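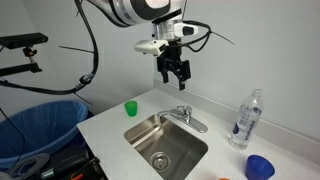

사초는 뿌리째 캐 와야 나중에 이름을 찾을 수 있다. 꽃이삭만 꺾어 오면 포기로 나는지 땅속줄기가 옆으로 뻗는지 알 수가 없고, 검색표는 대개 그 질문을 초반에 던진다. 그래서 채집한 날 저녁은 늘 흙 씻는 일로 시작한다. 예전에는 마당 수돗가에서 씻었는데 잔뿌리가 흙바닥에 섞여서 뭐가 뭔지 모르게 됐다. 지금은 상판에 스테인리스 개수대가 박혀 있는 곳에서 씻는다. 밝은 회백색 상판은 묵은 잎집의 색을 보기에 좋다. 밑동의 잎집이 갈색인지 적자색인지가 사초에서는 꽤 중요한데, 어두운 바닥에 놓으면 둘 다 그냥 검게 보인다.

6월에 Sarnby 저수지에 다녀왔다. 물가 쪽은 부들이 거의 다 차지했고, 사초는 그 뒤로 땅이 질척한 띠를 따라 자란다. 물이 빠졌을 때만 걸어 들어갈 수 있어서 장화를 신어도 무릎 아래는 젖는다고 보고 가야 한다. 작년에는 7월에 갔다가 과포가 다 떨어진 줄기만 보고 돌아왔다. 올해는 일찍 간 덕에 익은 것과 덜 익은 것이 한 포기 안에 같이 있었다. 사초 채집은 과포가 익되 떨어지기 직전이 제일 좋다. 손으로 이삭을 살짝 훑었을 때 한두 개쯤 떨어지는 정도면 된다.

가져온 것 중에 속을 썩인 것은 표본 번호 68번이다. 현장에서는 수첩에 그냥 "키 큰 것, 이삭 처짐"이라고만 적었다. 집에 와서 보니 그 메모로는 아무것도 할 수가 없었다. 이삭이 처지는 사초는 많다. 암이삭이 처음부터 늘어지는지, 익으면서 무게 때문에 늘어지는지도 적어야 했다. 사진도 찍어 두었지만 바람 때문에 이삭 쪽이 흐리다. 다음부터는 적어도 자루 길이하고 맨 아래 포엽 길이는 현장에서 재서 적을 생각이다.

흙을 씻는 순서는 이렇다. 먼저 포기를 신문지 위에 두고 큰 흙덩이를 손으로 턴다. 그다음 대야에 물을 받아 뿌리 쪽만 담가 둔다. 이삭에는 물이 닿지 않게 한다. 물 먹은 과포는 누르면 터지거나 종이에 들러붙는다. 십 분쯤 지나면 진흙이 풀리는데, 그때 칫솔로 땅속줄기를 따라 살살 문지른다. 세게 문지르면 밑동의 묵은 섬유가 같이 벗겨진다. 묵은 잎집이 그물처럼 갈라지는 것이 특징인 종이 있어서 이 섬유를 벗기면 표본 가치가 떨어진다. 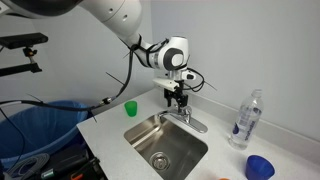

다 씻은 포기는 수건 위에 펴서 물기를 뺀다. 나는 보통 하룻밤은 두지 않고 저녁 먹고 나서 바로 누른다. 잎이 말리기 시작하면 폭을 제대로 재기 어렵다. 잎 폭은 줄기 중간쯤에 달린 잎에서, 제일 넓은 곳을 잰다. 도감마다 기준을 안 적어 놓은 경우가 많아서 나는 뿌리잎과 줄기잎을 따로 재서 둘 다 적는다.

누름틀은 Hofstetter에서 나온 것을 8년째 쓰고 있다. 끈 하나를 갈았고 판 모서리가 조금 갈라졌는데 쓰는 데는 문제가 없다. 살 때는 비싸다고 생각했다. 골판지는 택배 상자를 잘라 쓴다. 골이 가로로 가게 잘라야 바람이 옆으로 통한다. 처음 몇 년은 이걸 모르고 아무렇게나 잘라 넣었고, 그때 만든 표본은 가운데가 누렇게 변했다.

키가 큰 사초는 신문지 한 장에 들어가지 않으니 꺾어야 한다. 한 번 꺾으면 V자, 두 번 꺾으면 N자가 된다. 꺾은 자리가 자꾸 펴지려고 하면 종이띠에 칼집을 내서 꺾인 부분에 끼워 둔다. 이삭은 한두 개를 펼쳐서 과포가 보이게 놓고, 잎은 한 장 정도 뒤집어 뒷면이 보이게 한다. 떨어진 과포는 버리지 말고 종이를 접어 만든 봉투에 담는다. 봉투에도 표본 번호를 적는다. 이걸 안 적어서 봉투만 남은 것이 서랍에 꽤 있다.

신문지는 첫날과 둘째 날에 갈고, 그 뒤로는 이틀에 한 번 간다. 습지에서 온 것은 줄기 속에 물이 많아서 생각보다 오래 걸린다. 장마 전에 끝내야 마음이 편하다. 장마에 걸리면 선풍기를 틀어도 종이가 눅눅하다. 작년에 골풀 몇 장은 곰팡이가 피어서 버렸다. 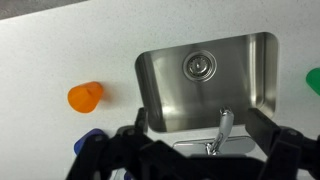
68번으로 돌아가면, 먼저 줄기를 면도칼로 잘라 단면을 봤다. 세모꼴이고 모서리가 날카롭다. 위쪽은 손가락을 아래로 훑을 때 걸릴 만큼 거칠다. 여기까지는 큰 도움이 안 된다. 그다음이 암술머리다. 사초속은 암술머리가 두 갈래인지 세 갈래인지로 크게 나뉘고, 두 갈래면 열매가 렌즈처럼 납작하고 세 갈래면 세모진 것이 보통이다. 암술머리는 익으면 잘 떨어지기 때문에 덜 익은 과포를 골라 봐야 한다. 이삭 하나에서 몇 개를 떼어 보니 다 두 갈래였다. 열매도 갈라 보니 납작했다.

문제는 과포 길이였다. 검색표에서 갈라지는 지점이 2 mm인데 내 것은 그보다 조금 긴 것도 있고 짧은 것도 있었다. 부리를 넣고 재느냐 빼고 재느냐에 따라서도 달라졌다. 쓰는 확대경은 Longate 것으로, 눈금이 있는 접시가 같이 들어 있다. 눈금은 쓸 만한데 불빛이 한쪽에서만 들어와서 과포의 맥이 잘 안 보인다. 스탠드를 옆에 하나 더 놓고 비스듬히 비추면 그나마 낫다. 맥이 있는지 없는지는 마른 뒤에 더 잘 보이는 종도 있고, 마르면 없던 주름이 생겨서 맥처럼 보이는 종도 있다. 그래서 싱싱할 때 한 번, 마른 뒤에 한 번 보고 둘 다 적는다.

암꽃의 비늘조각도 봤다. 가운데 맥이 녹색이고 양옆은 갈색이며, 끝이 길게 뾰족해져서 과포보다 위로 나온다. 까락처럼 된 끝부분은 가장자리가 거칠다. 이 특징을 넣고 검색표를 다시 따라가니 후보가 몇 종 안 남았다. 그중 하나는 맨 위 이삭이 온전히 수꽃이어야 하는데, 내 표본은 끝 이삭의 한쪽에 암꽃이 조금 섞여 있다. 개체에 따라 섞이기도 한다는 설명이 있는 책도 있고 없는 책도 있다. 한 포기만 캐 온 것이 아쉽다. 군락이 컸으니 이삭 몇 대는 더 살펴보고 왔어야 했다.

Wenurville 쪽 개울에서 몇 해 전에 채집한 것과도 비교해 봤다. 그때는 자신 있게 이름을 적어 두었는데 지금 보니 비늘조각 모양이 거의 같다. 같은 종이면 그때 붙인 이름이 틀렸거나 지금 생각이 틀린 것이다. 옛 표본은 밑동을 잘라 내고 만든 것이라 땅속줄기를 볼 수 없다. 그 시절에는 종이에 안 들어가면 그냥 잘랐다. 옛 라벨은 떼지 않고 옆에 새 라벨을 붙여 "재검토 필요"라고 적었다. 라벨을 고쳐 쓰거나 떼어 버리면 나중에 왜 그렇게 봤는지 알 길이 없어진다.

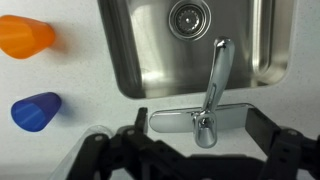
마른 표본의 과포를 다시 봐야 할 때는 물에 불린다. 500 ml 비커에 물을 끓여 불을 끄고, 주방세제를 한 방울 넣은 다음 작은 종지에 덜어서 과포를 몇 개 담근다. 몇 분이면 부드러워져서 바늘로 갈라 볼 수 있다. 이삭을 통째로 넣으면 모양이 망가지니 꼭 떨어진 것만 쓴다. 다 보고 나면 휴지에 말려서 원래 봉투에 돌려놓고, 불렸던 것이라고 적는다.

불린 과포에서는 부리 끝이 잘 보인다. 부리가 매끈하게 잘린 모양인지, 두 개의 이로 갈라지는지를 본다. 68번은 짧고 거의 갈라지지 않는다. 표면에는 작은 돌기가 있다. Wenurville 것에도 돌기가 있기는 한데 훨씬 성기다. 덜 익어서 그런지 원래 그런지는 모르겠다. 내가 가진 책 두 권은 돌기의 많고 적음을 다루지 않는다.

지금은 라벨에 속명까지만 적어 두었다. 채집지, 서식 환경, 같이 자라던 식물, 땅이 얼마나 젖어 있었는지까지는 다 적었다. 같이 자라던 것은 부들, 고마리, 속새 종류였다. 속새 종류는 덜 자란 것이라 손대지 않았다. 골풀도 있었는데 열매가 아직 파래서 그냥 왔다.

다음 달에 물이 또 빠지면 Sarnby에 한 번 더 갈 생각이다. 과포는 다 떨어졌겠지만 땅속줄기가 얼마나 뻗는지는 볼 수 있다. 모종삽은 이번에 가져간 것보다 날이 긴 것으로 챙기고, 지퍼백도 큰 것으로 바꾼다. 이번에는 작은 봉투에 억지로 넣었더니 잎 몇 장이 꺾인 채로 눌렸다. 수첩에는 이삭 자루 길이, 포엽 길이, 끝 이삭의 암꽃 유무를 적는 칸을 미리 그려 놓았다.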